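26 Jul 2021
Posted by Arley Open Laboratory

1/ Arley Open Laboratory thanks all those who attended its summer open day. The program included 11 short demonstrations of robots handling ordinary household goods. A summary of the pantry session follows.

2/ The session was presented by Siriporn Petchrat of the Clodska group. Visitors were admitted in two sittings, with 85 people registered in total.

3/ The first part dealt with gripping soft packaging. A bag changes shape under pressure, and the fingers must hold it firmly without crushing the contents. Dry pasta inside a clear zipper bag was among the goods handled.
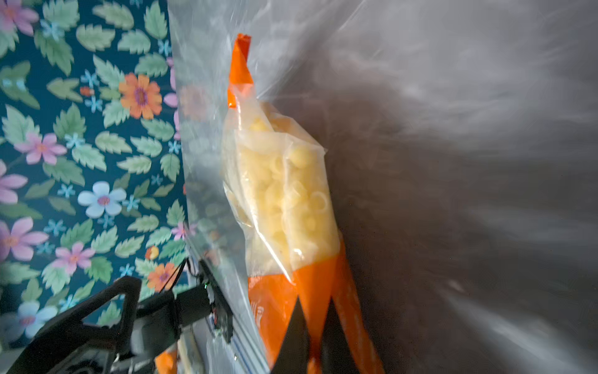
4/ Questions from the floor
Several visitors asked how the system copes with clear plastic. Reflections and creases can hide the edges of a package from the cameras. The group considers this the hardest part of the task and is continuing its work on it.

5/ The second part covered work at the pantry itself. Cameras are mounted close to the grippers, so one arm can view the other as well as the goods. Red and orange pasta packages, seen through plastic film, served as the goods in view.

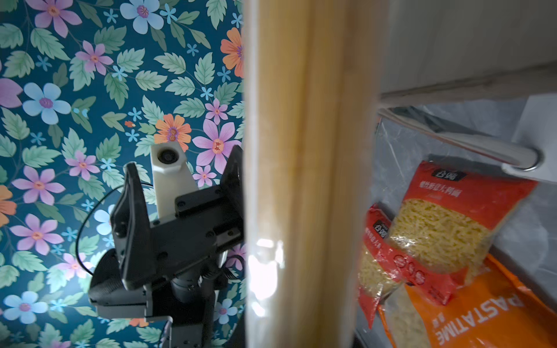 Quaye: Thank you for the summary. Will the software treat a bag it has not handled before as a new item, or does it need to be taught each package?

6/ In reply to Quaye: new packages are currently added by the operator before a session. A written answer with further detail will be posted on the Cima project page, together with the slides from the June briefing.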